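# Keeping the grippers running at Grutley

The hand-held grippers at the Grutley site get checked before anyone picks up a basket. The technician who looks after them has done the job for seven months and starts with the pads.

"Wipe them, then look at the ridges," she said. "If a ridge is rounded off, the pad gets changed." 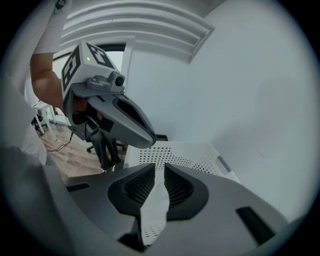

*Gripper and tracking block at Grutley, with the basket by the wall*

Pads are logged at 1000 closes - sooner if they slip. Cables are next. She follows each one by hand from the grip down, feeling for kinks.

"Most of our faults are cable faults. I keep 20 spares, and Candelthorpe sends more in February." 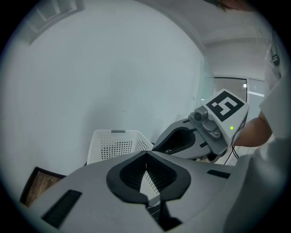
*Pugh*

The marker cubes get a dry cloth and nothing else. A scratched print means a new cube and a fresh calibration, a job of 8 minutes. She also looks for the green light on each cube before a run.

"No light, no run. I don't argue with it."

Pairs are checked together, over a table.
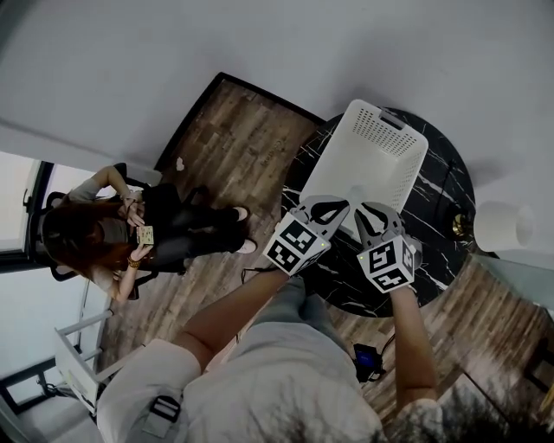

*Two grippers pointing toward the basket on the marble table*

Her next job is moving the fault log into Brelilent. "It's still on paper," she said.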